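Cómo escribir una carta a tu ayuntamiento pidiendo los tiempos de respuesta de la policía

Me lo preguntáis mucho por correo, y la verdad es que siempre contesto a trozos y con prisas, así que hoy me siento con un té y lo cuento entero. Vivo en Banuscombe, un sitio pequeño donde la patrulla más cercana sale de Lerkness, y hace tiempo que quería saber cuánto tardan en llegar cuando alguien llama. No hace falta ser abogado ni periodista para preguntarlo (¡yo daba clases de piano!), pero sí conviene preguntarlo bien.

Antes de escribir

Mira primero si el dato ya está publicado. Muchos municipios cuelgan una memoria anual, casi siempre escondida en un apartado que no se llama «policía», y a veces la tabla que buscas está en un anexo. Yo encontré la nuestra en la página de presupuestos, después de dos tardes y bastantes suspiros. Decía que en el último año se habían atendido 1195 avisos, pero ni una palabra sobre los minutos.

Luego decide qué quieres saber exactamente. «Información sobre seguridad» no es una petición, es un suspiro, y te responderán con un folleto. Pide algo que quepa en una hoja de cálculo: hora de la llamada, hora en que se asigna la patrulla, hora de llegada, tipo de aviso y barrio. Sin nombres ni direcciones de nadie, que eso te lo van a negar y además retrasa todo lo demás.

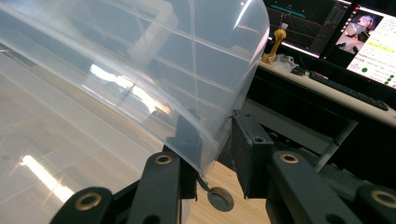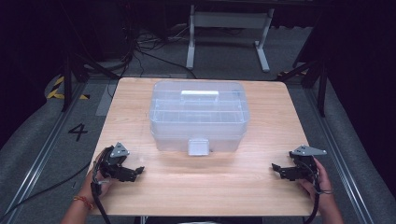

Redactar la carta

Una página. De verdad, una. Mi primer borrador tenía cuatro y Yaryna Kravets, que trabajó muchos años en un registro municipal, me lo devolvió lleno de tachones. Su orden es el que sigo desde entonces:

1. Tu nombre completo, una dirección postal y un correo.
2. La norma de acceso a la información que se aplique donde vives, citada por su título.
3. Lo que pides, en puntos numerados.
4. El periodo, con mes de inicio y mes de fin. Si pones «los últimos años», te llamarán para preguntar cuántos.
5. El formato en que lo quieres. Pide un archivo que se pueda ordenar y filtrar. A mí me mandaron 200 páginas escaneadas, algunas del revés, y todavía me acuerdo.

No expliques para qué lo quieres, salvo que la norma lo exija. Sé que apetece contar lo de aquella noche en que llamaste y no venía nadie, y tienes todo el derecho a estar enfadado, pero guárdalo para el pleno. La persona que abre el sobre no tiene la culpa y suele agradecer un tono tranquilo.

Enviarla y esperar

Entrégala en el registro y pide que te sellen la copia, o hazlo por la sede electrónica y guarda el justificante. Apunta la fecha en el calendario de la cocina, junto con el día en que vence el plazo. Si llega ese día y no hay respuesta, manda un recordatorio breve con el número de expediente. Yo mandé el mío en marzo y contestaron a la semana siguiente, muy amables, por cierto.

Leer lo que llega

Aquí se equivoca casi todo el mundo, yo la primera. De los 1195 avisos, solo 1098 traían hora de llegada; el resto tenía la casilla en blanco, y una media hecha sin mirar eso no te dice gran cosa. Quang Lại me enseñó a usar la mediana y a separar los avisos urgentes de los ruidos y los coches mal aparcados. Fíjate también en desde cuándo corre el reloj, porque unos lo ponen en marcha al descolgar el teléfono y otros cuando sale la patrulla. Si no lo aclaran, vuelve a escribir y pregúntalo.

Cuando tengas las cifras, compártelas con los vecinos tal como son, con sus huecos. En Baddale lo hicieron así y consiguieron que se discutiera el turno de noche. Si te deniegan la petición, la carta tiene que decir ante quién puedes reclamar y en qué plazo; busca ese párrafo, que suele ir al final y en letra pequeña, y empieza por ahí.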